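Clarneck House residents' meeting, minutes
Friday, 7 p.m., common room

1. Last minutes
Accepted, with one objection to the word "agreed" under bedding. Two people agreed. The rest were eating.

2. Upstairs bedroom
The question was whether the bed can go on the August guest list as it is. The fitted sheet is creased all over and the pink comforter with the bears and candies is bunched up on one side. The claim that guests like a "lived-in look" was heard and not believed.

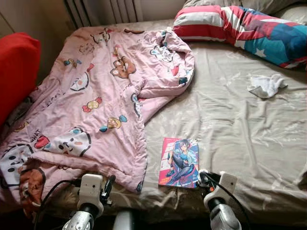
2 min read

The striped pillow with the star stays for now. A matching set from Promgate was quoted at 1,420 for the whole house. Turned down.

3. Things left on beds
Small items keep ending up on the sheets, packets and cards mostly. A basket was proposed for the third time. The last basket is missing.
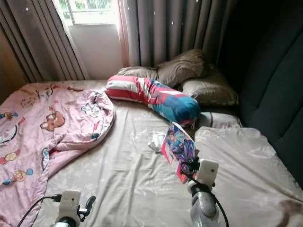 Amadi

Left open. Plain gray-beige pillowcases can stay in use, no vote needed.

4. Mattresses
The Fledier leaflet promises 12 years from a mattress if it is stood up and aired. Several members doubted this – the leaflet also sells the airing stand, at 60. Leaning one against the wall costs nothing.

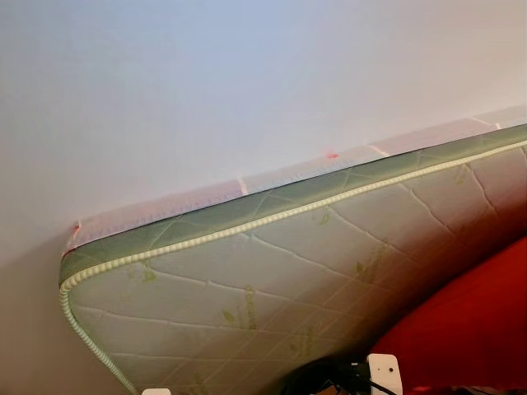 It was asked whether the quilted side or the other should face the room. No one had a source. Reddish spots on the wall to be wiped with a damp cloth before any talk of paint.

5. Next meeting
Same room, same time. Bring the leaflet.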